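Prondeck opens its first refill shop in Piver

13/06/2025 – for immediate release

I've been waiting to write this one since May! Prondeck, the little soap business I started in my own kitchen, is opening a proper refill shop in Piver. Bring your old bottles, jars and tubs, fill them with as much or as little as you want, and pay by weight. That's the whole idea.

We'll have 70 products on tap or in bins when the doors open, from laundry liquid and dish soap to the oat shampoo people keep writing to me about. Umus is making our new hand soap (the fig one is gorgeous – I've been through two bottles already), and Majimbun is supplying the dry goods, so you can pick up rice, lentils and baking soda on the same trip.
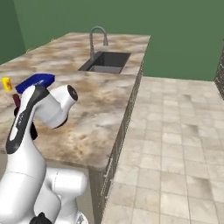

Our counter spray is the product I'm proudest of, and it took 19 batches to get the smell right. Early versions were so lemony they made my eyes water. The one we're selling is mild, with a bit of rosemary, and it's meant for everyday wiping. If your kitchen has a long counter with a mottled, marble-like top in beiges and browns, you'll know how well crumbs and coffee drips can hide on it, so give the whole length a quick spray and wipe before bed. For real marble, please ask us first, as we have a separate gentler mix for natural stone.

Last year we sent out 3,000 orders by mail, and 479 of you sent your empties back to be filled again. I loved those packages (especially the ones with notes inside), but the postage was getting silly, and a shop makes a lot more sense for anyone living close by. Mail orders will carry on as before.

Forgot your bottle? We keep a shelf of washed jars by the register, free to take. Drop off your spares there too – lids on, labels off if you can manage it.

Samples and interviews are available on request through the Prondeck website.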